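# 细电线按颜色分篮收纳

适用范围：工作台上长期混放的细线，包括接线用剩的短线、测试引线和拆机留下的单芯线。不适用于带插头的电源线，也不适用于硬质同轴线，后两类应单独挂放。

## 一、篮子的选择

浅口长方形塑料篮即可，一种颜色的线对应一只篮。篮子颜色最好与线色接近，取放时看篮即可，标签可省。

- 侧壁开孔的篮子便于从外面看到余量，也不易积灰。
- 孔径大于线头直径时，裸铜丝会从孔里穿出，勾住旁边的线。剪齐线头，或在篮底垫一张硬纸。
- 后沿有提手孔的篮子适合放在台面最里侧，可以用一根手指勾出来。
- 篮高以手掌能平伸到底为准。过深时，线会压成一团。

我用过 Kullier 的浅篮和 Matsuda 的带盖盒。带盖盒防尘较好，但分拣时要反复开盖，后来只用来存放不常用的规格。

## 二、台面布置

篮子沿台面后缘一字排开，长边相邻，前方留出不小于一只篮子的空地，供摊线使用。待分的线放在空地中央。浅色台面上蓝、绿线容易辨认，黄线对比较弱，可在下面垫一块深色布。

篮子之间不必留缝，但不要互相压边。压边后下面一只取不平，里面的线会滑向一侧。
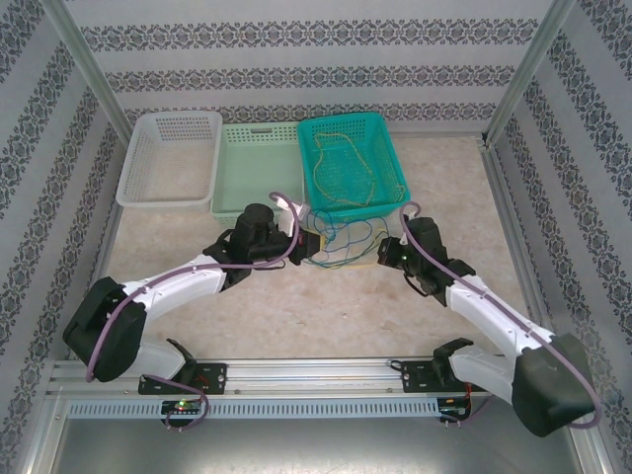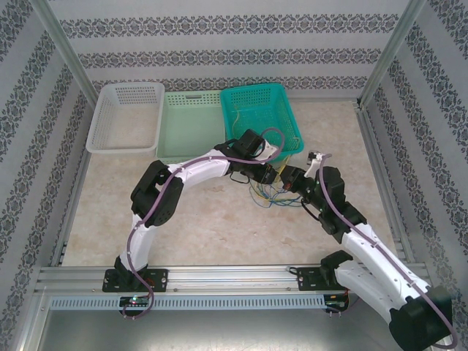

图：沿台面后缘并排的三只塑料篮，右侧一只内有黄色系细线。

## 三、分拣步骤

1. 把线团整个放到台面上，用手掌轻压摊开，不要提起来抖。抖动会把松结拉成死结。
2. 先找线头。从最外圈的线头入手，顺着它往里退，每次只退一根。
3. 遇到交叉，抬起上面那根，让下面的抽出。阻力明显时停手，换另一端。
4. 退出的线绕成松圈，直径不小于5厘米，直接放进对应的篮子。多股软线绕得过紧，会留下永久弯曲，影响以后走线。
5. 先分数量最少的颜色。少数颜色抽走以后，剩下的线团会松很多。
6. 最后处理双色线。按底色归类，条纹色不计。

短于14厘米的线不值得绕圈，理直后用纸胶带在中部缠一道，成束平放在篮子一端。

## 四、打不开的结

死结不要用镊子尖硬挑，绝缘皮一旦划破，整根都要报废。可以用两支圆头竹签，从结的两侧插入，缓慢撑开。仍然打不开时，从结的两边各剪一刀，剩余部分按短线处理。Reiko Arai 的做法是在结上撒少许滑石粉，对硅胶皮的线有效，对 PVC 皮的线作用不大，之后还要擦拭，我一般不用。

## 五、维护

- 每次收工前，把台面上的散线归篮，不留到第二天。
- 篮内的线超过篮高一半时清理一次，剔除绝缘皮开裂、铜丝发黑的。
- 塑料篮用温水加中性洗涤剂清洗，孔内污垢用旧牙刷。晾干后再放线，残留水分会使裸露的铜端氧化。
- 浅色篮避免长期日晒，会发黄变脆。

## 六、补充

线径差别较大时，颜色分类之后应再按粗细分一次，粗线在下，细线在上。细线压在粗线下面，抽取时容易被拉断。

同色线若有不同耐温等级，不能混放。外观看不出区别，用错的后果却不小。可在耐温线的一端套一小段热缩管作记号，位置统一在距端头5毫米处。

篮子数量不够时，优先给用量大的颜色单独设篮，其余颜色合放，以扎带隔开。扎带只收到线不散为止，不要勒紧。

更新：Jan 21, 2026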